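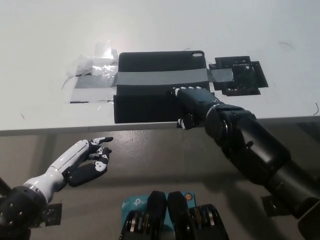 Week 4: Covers, cases and the paperback

Filed under: Course Notes / History of the Book

Right, I promised I'd type these up before the reading week, so apologies for the bits where I wander off. Last time we left the codex in monastery hands, all boards and clasps. This week I want to talk about what a cover is for — and why I think we've undersold it.

For a long while you bought your book as a stack of sheets and took it to a binder. Two neighbours could own the same text and have shelves that looked nothing alike! Cloth bindings put on by the publisher only really caught on in the nineteenth century, and that's when the outside of a book starts trying to sell you the inside.

Our case study is the Polishchuk account book, which Halyna Stelmakh has been transcribing for years (her article is in the reading pack, start at page 26). It lists 346 bindings done in one small shop, and 300 of them are plain half leather. I love this. We put the gilded ones in exhibitions, and most customers just wanted something that would survive a damp kitchen.

A few words to get comfortable with: boards (the stiff bits), spine, joint (where the board swings, and where old books usually give up), and flap, which on some Islamic bindings folds round over the front edge of the pages. People mix up joint and hinge all the time. I do it too, so shout if you catch me.

For November's seminar, please read Hamon, chapter two, and bring a book from home with a cover you feel something about. Loathing counts. The library copy of Hamon is at shelf 698, and it's the only one, so scan what you need and put it back.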